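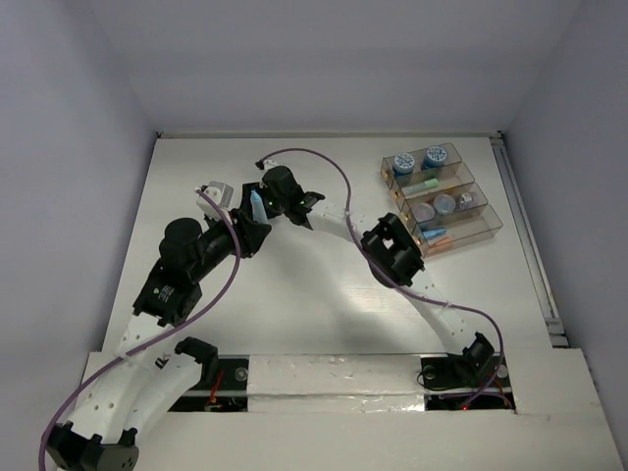
When I started pricing up a two-arm bench setup, I did what everyone does and opened a spreadsheet with two lines in it: arm, arm. I had 4000 pounds to spend and thought I'd have change left over. I didn't, and I'd like to save you the second round of ordering. Look at how much on that bench isn't an arm: the white walls, the raised base panel the arms are anchored in, the purple cables, even the clear organiser with its little jars. Every one of those wants its own line in your sheet!

So, how I'd do it now.

Step 1: Write down the job first

Mine was passing small light things from one gripper to the other (tubes, pots, bottles). That one sentence settles reach and payload, and it stops you drooling over bigger arms. Zodutine do a heavier model that I wanted very badly. I didn't need it.

Step 2: Price the arms as pairs

Ask for the price with motors, brackets, power supplies and cables included. My first quote from Sarmiento looked lovely until I noticed the power supplies were on another page, and that was 252 pounds I hadn't planned for. Get it all on one sheet, with VAT and delivery.

Step 3: Put the enclosure in early

I left the walls and tabletop until last and paid for rushed cutting. Plain pale panels are fine. Measure with both arms stretched out as far as they'll go, then add a bit for your own elbows, as you'll be reaching in there all day.

Step 4: Cables, then more cable

Lay a piece of string along the arm, with a generous loop at every joint, and measure that. Do it with the arm fully extended (I did mine folded up, and had to reorder). Cable is cheap, but postage from Litport wasn't.

Step 5: Spares

I keep 6 spare motors, which sounds like a lot until one goes on a Friday. Jaws and finger pieces too. Julián Soler at the Arnerdale workshop talked me into setting aside 1000 pounds for spares and repairs, a quarter of the lot, and I grumbled about it until April.

Step 6: Things to pick up

Small pots, tubes, bottles and something with compartments to keep them in. Buy doubles of anything with a lid, as lids wander off.

Before you order, check lead times on the motors. Mine took longer than everything else put together, so I'd order those first and sort the panels while you wait.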